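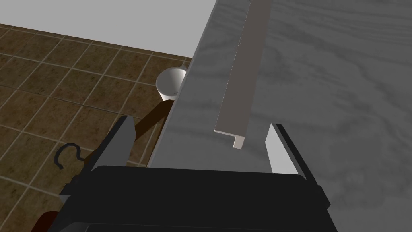
Urari Gripper Comparison Set, Simulated Kitchen Tasks
Release 2, April 4, 2025

Summary
This data set supports the comparison of two parallel grippers, Castar and Magsi, under a single arm controller, Tolla. All episodes were produced in simulation. No recordings from physical hardware are included.

Contents
The release holds 42 task layouts, of which 18 place the target object near a countertop edge. Each layout was run with both grippers from the same starting pose. Every episode contains wrist camera images, joint positions, finger opening and controller commands.

Intended use
The set is intended for testing grasp planners and for measuring the effect of finger shape on long, narrow objects. It should not be used to estimate grip force on real hardware. Contact friction was held at one value throughout.

Known issues
In 17 episodes the finger opening was logged one step late. These are marked in the index file and were left uncorrected. Wrist images from Magsi use a wider lens setting than those from Castar, and users comparing the two should crop before training.

Maintenance
Layouts were prepared by Lilian Kaijage. Controller settings and log checks are the responsibility of Wafula Mutiso. Corrections should be submitted with the episode number and release number.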